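Re: [tabletops] Pale wood and what to put on it
November 2023
Posted by the list member at Skellel
3 min read

> I have finally cleared the dining table (it had become a filing cabinet, more or less) and now that I can see the wood again I'm nervous about it. It's very light, a bit pinkish in the evenings, and the old finish has gone dull where we eat. Do I sand the whole top or can I get away with a rub and a fresh coat? And will oil turn it yellow? My sister swears by oil but hers is walnut.
>
> Writing from Temorell, where it rains a lot, if that matters.

Hello and welcome, and well done on clearing it, which I always find is the hardest part of the whole business! I put off doing ours for most of a year, and then in September I took everything off it one morning before I could change my mind and stacked it all on the stairs.

To your first question, I would try the gentle way before you think about stripping anything. Wipe the top down with a barely damp cloth, let it dry properly (overnight, if your weather is like ours), and then go over it by hand with 200 grit wrapped around a cork block. Go with the grain the entire way, end to end, in long strokes. I know it's tempting to scrub in circles at the dull spots, but on pale wood every one of those circles will come back to greet you when the lamp is on. 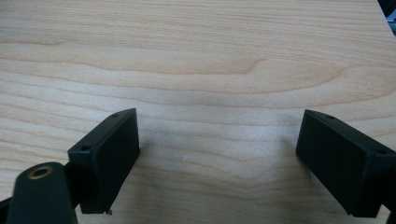
Then vacuum, wipe, and vacuum again, and look at it from low down with a window on the far side. Any patch you've missed will show up at once, and it's so much easier to fix before the finish goes on.

As for oil, your sister is right about walnut, but on a light top I'd be careful. Most oils warm the color quite a bit, and I have a soft spot for wood that stays blond, especially where there's one of those arched, cathedral sort of figures in the grain — it looks so pretty left pale. I used the clear water-based finish from Khattak, 2 thin coats with a day between them, and I'm very happy with it. It came out smooth with a little bit of a shine, a touch more than I'd planned on, but I've grown fond of it. If you want it flatter, the Lukness wax over the top is nice, though you'll be doing it again every spring.

Whatever you choose, please test it on the underside first. I kept my test patches for about 9 days before I decided, moving a lamp around under the table on my hands and knees like a mechanic, and I did change my mind.

Rain does matter, by the way. Give each coat longer than the can tells you, and keep a window open a crack if you can stand the cold.

Do write back and let us know how you get on, and which leg you hid the test patch next to.

Warmly, from Skellel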